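Tisix handling project: progress report to Drultovine, May

Work package 2: demonstration at Midtbø

The demonstration was held in the training room at Midtbø and lasted 2 hours. Risberg sent 10 visitors, mostly from packing and maintenance. The purpose was to show how handling tasks are recorded at table height before they are passed to the arm.
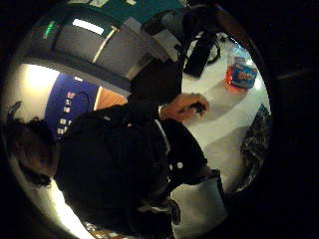 Report and photograph: Yae Hamada, Tisix project

Small items were worked by hand on a white tabletop, with a labelled clear container of red liquid standing on the same surface. Liquids in clear plastic remain the hardest case for the depth estimate, and the visitors' questions were mainly on this point.

Two faults were logged. The gripper calibration drifted after the break and had to be repeated, and one recording was lost when the storage card filled up. Both have been entered in the fault list.

Spending on the work package is within budget. The travel claim from Midtbø is outstanding. Next period: repeat the container task under dimmed lighting and send Risberg the cycle times they asked for.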